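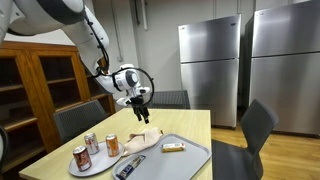

Long thread, because I said back in April I'd write up what teaching a robot arm by hand is like day to day and then I went quiet. Get a coffee, this one wanders.

So the job, in one line: I move the arm through a chore, it records me moving it, and later a model gets trained on the recordings and tries to do the chore without me. Ours is clearing up after a snack break. Cans, wrappers, a cloth, a plate, a tray. Glamorous stuff!

We call the project Bach. I have asked why and got three different answers, so I've stopped asking.

There are two ways I show it things. One is hand guiding: you put the arm in a floaty mode, take hold of it near the wrist and walk it where you want. The other is teleop, where I sit off to the side with a controller and steer it from there.

Hand guiding is lovely for about a minute. You can feel where the arm doesn't want to go, when a joint is near its limit, when you're asking the elbow to do something silly. You learn the arm fast that way. I make every new person do an hour of it before they touch the controller.

The trouble is your own arms end up in the camera view. The model learns from those camera views, and on the day it runs alone there won't be a big sleeve in the shot. So for the recordings that count we use teleop almost every time.

Teleop is humbling in a whole different way. You have picked up a soda can ten thousand times in your life and never once thought about it. Now you have two fingers and no sense of touch, and the can is lying on its side. Good luck!

Cans on their sides are my nemesis, by the way. Standing up, you come down from above, line up, close, done. Lying down, they want to roll, and if one finger gets there before the other the can just scoots away from you across the table. You chase it. Everyone watching laughs.

What works for me: stop above the can, turn the wrist until the fingers straddle the body, go down slowly and only close when I'm centered. If it moves, I back off and start the approach over. I don't chase it with the fingers half shut any more (I did that for weeks, and the model picked it up from me, and it was awful to watch).

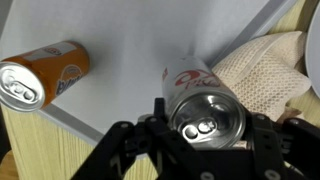 Do you throw away the takes where you miss the grab?

We keep the ones where I miss and then recover cleanly, and toss the ones where I flail around. A model that has only ever seen perfect grabs has no idea what to do after a bad one.

Where was I. Numbers! People always want numbers. We're at 1,832 recorded demos for the tidy-up task as of this morning. I did 238 of those myself and my thumbs would like it noted.

A good clean demo of one object takes me 29 seconds when I'm warmed up. My first week it was 78, and that was with a lot of muttering.

Faster isn't the goal, though. I had a stretch where I got cocky and quick, and the recordings looked great to me, and the trained model was jerky and kept clipping the plate. I went back to a boring, steady pace and the plate has had a quieter life.

The other big lesson was pauses. I used to stop in midair to think. Fine for me, but in the data it's a bunch of moments where the right answer is apparently "do nothing", and the model learned to hang there like it had forgotten why it came into the kitchen. Relatable, but not useful. Now I decide the whole move before I press record.

We also mess the table up between takes. Move the tray, turn the plate, scrunch the cloth differently, stand one can up and tip the next one over. If everything sits in the same spot every time, the arm just memorizes the spot.

Cloth gets its own post because I have feelings about cloth. It's never the same shape twice, so there's no one correct place to grab. I look for a fold that sticks up, pinch that, and lift high enough that the tail clears whatever it was lying on. If the tail drags, it takes a snack bar with it.

Snack bars are sneaky too. Flat on a tray, there's very little to get hold of. I go for the narrow direction, across the wrapper – trying to grip it lengthwise is a mess.

Two angles to steer by, and I lean on them at different times. The wide view is for getting across the table without whacking anything. The wrist view is for the last few inches, and once I'm that close I barely look at anything else. New people tend to stare at the wide one the whole way down and then wonder why they're off to the left.

I label my own takes right after I do them, with a word or two about what went wrong. We log everything in Kastbridge, and the search in there is terrible, so past me writing "rolled, regrabbed" is a real gift to present me.

Next up is handing the same task to the crew at our Cermont site and seeing if their driving style mixes with mine or fights with it. They approach everything from the side. From the side! I have concerns.

The folks over at Jandbridge asked if I'd do a whole thread on plates. I'm still bad at plates. Give me a couple of weeks and I'll come back and tell you what I broke.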